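两个人，一张白桌子，一条老是抖的机械臂：在Ikbridge聊Clindano

先道个歉，稿子拖太久了。录音从10月就躺在手机里，中间又补聊了一次，今天12月25日，周六，家里没别的安排，一口气敲完。有些地方前后顺序可能乱，凑合看。

Ikbridge是个共享工坊，在一栋旧印刷厂的二楼，楼下是修自行车的。门铃坏了，要打电话让人下来开。我去的那天下来开门的是Matvii Vasylenko，手里还捏着一把内六角，一边上楼一边跟我讲他们前一晚又烧了一个驱动板。我还没来得及开录音。可惜，那段挺好的，他后来再讲就没那么生气了。

Clindano是他和Ibrahim Adeyemi一起做的桌面机械臂项目。名字没什么含义，Ibrahim说是Matvii的女儿给起的，那时候她四岁，对着一堆铝件喊了这么一声，两个大人觉得比原来的文件夹名强。原来的文件夹叫“arm_new_new_最终2”。

两人都不靠这个吃饭。Matvii白天给电梯公司做维保，Ibrahim在一所职业学校教电工基础。一周来工坊两三个晚上，有时候周末泡一整天。

我问怎么开始的。

“买错东西。”Ibrahim说，“真的就是买错。我想买一个关节模组，给学生拆着看，卖家发来一整套，六个。退货运费比差价还贵。就放柜子里了，放了一个冬天。”

Matvii接着说：“我看见柜子里那个箱子，问他这个你打算怎么办。他说当镇纸。”

然后就开始了。没有计划书，没有预算表，预算表是后来Matvii的太太要求的。表我看到了，打印出来贴在工具柜内侧，已经手写改得很花。线材那一栏写着158欧，旁边用红笔画了个问号。

“线。”Matvii看我在看那一行，“所有人都会跟你说电机贵。线才是无底洞。接头，热缩管，拖链，买短了再买一次，买长了，到处挂。”

关于线他能说很久。后面还会说到。

关节是成品，外面那层金属壳也是成品，这一点Ibrahim很坦白，他不喜欢别人把它叫做“从零自制”。他们自己做的是末端那一段：夹爪的外壳、手指、安装座、上面的相机支架（后来拆了），以及整套控制程序。程序也有名字，叫Plovlow，Ibrahim写的，跑在一台二手小主机上。

我问为什么要自己做夹爪，买一个不行吗。

“行啊。”Ibrahim说，“问了价格以后就不行了。”

Matvii：“而且买来的那种，我们试过一个，借的。它很有力，非常有力，捏螺栓没问题。可是你让它去捡一张薄片，贴在桌面上的那种，它就在桌上刮，刮出一条印子，东西还在原地。”

薄片这件事就是这么来的。他们需要一个固定的任务，要不然每次调完参数都不知道是变好了还是变坏了。方块试过，太容易。螺丝试过，太小，丢了很多颗，现在扫地还能扫出来。最后定下来的是蓝片：一张长方形的薄东西，平放在桌上，夹起来，挪到另一边放下。

听上去很简单。

“你用手试试，”Ibrahim说，“不许用指甲。”

我试了。戴着他递过来的那种厚手套，在桌上蹭了半天，片子跟着我一起走，走到桌边我才把它抠起来。

“你刚才作弊了，你用了桌子边。”Matvii说，“不过它以后也得学会作弊。”

这个“作弊”后来真的成了一个方案，Plovlow里有一段函数就叫cheat_edge，先把片子推到桌沿，露出来一截，再从侧面夹。Ibrahim对这个名字有点不好意思，想改，一直没改，改了以后日志要全部重新对。另一个方案是两根手指竖直朝下，一根压住，另一根往里蹭，让片子中间拱起来。这个要求片子有点弹性，也要求手指尖不打滑。指尖他们换过好多种：橡皮，硅胶垫，自行车补胎片（楼下给的），还有一种医用胶布，反而最好用，就是两天就脏。

手指换了多少版？

Ibrahim翻了一下文件夹。“56。包括没打印成功的。”

“没打印成功的不算。”Matvii说。

“算的，我画图也要时间的。”

两个人为这个吵了一小会儿，我在录音里听到自己在喝水。最后的结论是算。

夹爪外壳为什么是黑的？因为那卷料就是黑的。我本来准备了一个关于外观的问题，问完就没有然后了。外壳上有几处小标记，是装配的时候对位用的，Matvii说他老装反。“看着是对称的，其实不对称，差一点点。装反了也能拧上，拧上了也能动，动起来声音不对。你听半天，拆开，哦，又反了。”

桌子。桌子值得单独说一段。

最早是在工坊那张公用的木工桌上做的，桌面坑坑洼洼，还有别人留下的胶。臂倒是不在乎，识别程序在乎。木纹、胶印、铅笔线，Plovlow把它们统统当成片子的边，指哪儿都是边。于是换成白桌面，白墙，灯也换了，换成那种均匀的，没有硬影子。

“换完桌子那天，识别率一下就上去了。”Ibrahim说，“我有点生气。前面写了一个月的滤波，一张桌子解决了。”

滤波那一个月白费了？

“没有白费。”停了挺久。“嗯，一部分白费了。”

白桌子也有白桌子的毛病，任何一点脏都看得见。擦桌子成了流程里的一步，写在墙上的单子里，第一条：擦桌子。第二条：看急停。第三条：线有没有缠住。第四条被撕掉了，没人记得是什么。我去的时候桌上还是有小黑点，Matvii说是手指上掉下来的胶渣，擦了又有。

“再说了，”他说，“真实环境也不干净。我们家厨房桌子比这个脏多了。”

片子为什么选蓝的，这个我也问了。灰的试过，跟影子混。红的试过，Ibrahim自己红绿分不太清，屏幕上调阈值的时候很吃力，每次都要喊Matvii过来看。蓝的他看得清。就这样定了。

然后是线。

我保证过后面会说到线。Matvii做电梯的，对线有职业病，他觉得一切故障归根结底都是线。我本来以为是夸张，后来他给我看故障记录本，一个硬皮本子，手写的，从第一天记到现在。总共111条。他用绿色荧光笔标出来跟线有关的，翻过去几乎每一页都有绿色。

“你看这个，臂转到某个角度就丢信号，换了板，换了程序，重装系统，Ibrahim两个晚上没睡。是什么？线在第四轴那里被扯了一下，接头松了半毫米。”

“三个晚上。”Ibrahim说。

后来的做法是在夹爪上面留一个大圈，让线自己拱起来，手腕怎么转它都有余量。丑，两个人都承认丑。试过拖链，太重，末端一重就下垂，精度就没了。试过从里面走，里面塞不下。最后还是外面一个大圈，再加一根从旁边拖下去，中间做一个可以拔的接头。

接头是跟Haslinger买的，城里一家卖电料的老店。Matvii特别要我把店名写上，说老板肯拆包单卖，一只两只也卖，别的地方要一百只起。好，写上了。

为什么要做成可以拔的？

“因为它会勾到东西。勾到的时候我希望接头开，不希望主板飞出来。”Matvii说，“有一次主板真的飞出来了。不大，飞得也不远。但是你看到它在空中，心情是很差的。”

那是记录本里的第23条。写得很简短：主板，地上，还活着。

说到安全。我看他们干活的时候手离得挺近，就问有没有被夹过。Ibrahim举起左手小拇指，什么也看不出来。他说当时青了一个星期。那之后限了电流，夹爪夹到一定力就松，臂碰到阻力就停。急停按钮原来在主机旁边，现在挪到了人坐的位置，一伸手就拍得到。拍过多少次没统计。

“学生来的时候我会让他们每个人先拍一次。”Ibrahim说，“不拍不许坐下。他们觉得很好玩，好玩就行，手会记住的。”

学生是后来的事。Ikbridge每个月有一个开放晚上，他带过几个学生来，原来的打算是看看就走，结果有个女孩蹲在地上看了两个小时的限位开关，然后指出有一个装歪了。确实歪了。装了半年。

“我很高兴，也很丢脸。”Matvii说，那个开关是他装的。

接着聊那个抖。这是标题里写的，我得写一下，虽然技术部分我听得半懂不懂，写错了他们会来信的，请来信。

臂在慢速的时候很稳，一快就抖，抖在末端，停下来以后还要晃几下。晃的时候去夹薄片，等于拿着筷子坐公交车（Ibrahim的比喻，他坐十一路来工坊）。他们先怀疑减速器，再怀疑安装座，再怀疑桌子。桌子还真有份，桌腿没锁紧，臂一甩整张桌子跟着走，人不容易看出来，放一杯水就看出来了。锁紧以后好了一半。

另一半在程序里。Plovlow原来给的是一段一段的直线速度，到点急刹。现在加了一个过渡，起步慢，收尾也慢，中间随便跑。Ibrahim画给我看，画在一个信封背面，一条像小山包的曲线。还剩一点抖，他说是他自己没耐心，参数往快了调，Matvii趁他不在又调回来。

“他以为我不知道。”Ibrahim说。

“你知道你也没改回去啊。”

“……因为你那个比较好。”

我把这段原样留着了。

他们怎么知道自己进步了呢，有没有数据。有，Ibrahim是教书的，他有表格。每晚固定跑几轮，夹起来算一，掉了算零，夹起来又掉在半路算零点五（Matvii反对零点五，认为掉了就是掉了）。到10月我去的时候一共跑了281轮。成功率他不肯让我写，说样本太乱，手指换来换去，前后不能比。等指尖定下来，从头再来一遍，那个数才可以写。

我说读者会想知道的。

他说：“那就写，比用脚好，比我妈差。”

行。

补聊的那次是电话，Matvii一个人，背景里有小孩在唱歌。他说第二条臂在弄了。对，还有第二条，六个模组用掉了不少，又东拼西凑买了几个旧的。想法是一条按住，一条去夹，就像人用两只手撕胶带。我问那不是简单多了吗，早该这么干。

“机械上简单。”他说，“程序上你要让两条臂不打架。Ibrahim最近头发白了，你可以写。”

打过架吗？

“碰过一次。很轻。像两个人在走廊里让路，都往同一边让。”

现在的办法是画一条中线，谁也不许过，要过先打招呼。土办法。以后再说。

我问到钱，问到家里人的意见。Matvii说太太起初当他在外面打牌，来工坊看过一次以后放心了，也有点失望，打牌至少有赢的时候。Ibrahim一个人住，没有人需要说服，他的问题是柜子：零件从工坊慢慢往家里漫，厨房有一个抽屉打开全是轴承。

“叉子放哪儿？”

“叉子在阳台。”

没追问。

别人能不能照着做？可以，图纸他们打算放出来，等整理好。整理好是什么时候，两个人互相看了一眼。问题在注释，Ibrahim的注释是三种语言混着写的，有时候一行里换两次，Matvii的注释只有一种，就是没有注释。安装座那几个件已经可以给了，想要的直接去Ikbridge问，开放晚上去，记得打电话，门铃是坏的。

给想动手的人一句话？我其实不爱问这个，编辑清单上有，就问了。

Matvii：“线买长一点。”

Ibrahim：“先擦桌子。”

然后他去擦桌子了，字面意义上的。布是湿的，又回头找干的，找不到，用了袖子。Matvii在另一边把片子摆上去，摆歪了一点，我以为他会扶正，他说不用，摆得太正它就学会偷懒了，每次都要歪得不一样。主机风扇响起来。臂先回了一次零位，有一种很轻的、像拉链的声音，我在录音里放大了音量才听清楚。

我问要不要退后。

“你站的那里可以。”Ibrahim说，“包挪一下，包带会勾线。”

我把包挪了。后面的录音有四十分钟，大部分是风扇，夹杂着“再来”、“高了”、“高了高了”、“谁动了灯”。灯是我动的，靠墙的时候肩膀蹭到了开关。对不起。他们让我别写，我觉得还是写吧，那一轮记录本上记的是零，备注：客人。

出门的时候快十一点，Ibrahim的末班车赶不上了，Matvii开车送他，顺便也把我捎到桥头。车后座上有一卷线，很长的一卷，还没拆封。我问这又是多少钱。他说不要写进那张表里。

（文中两位的话都给他们看过，Matvii改了一处型号，Ibrahim什么都没改，只问能不能把阳台那句删掉。忘了删。）

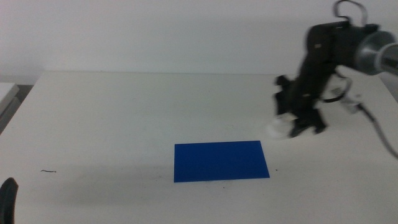

Clindano的夹爪在白桌面上方移动，左下方平放着蓝片。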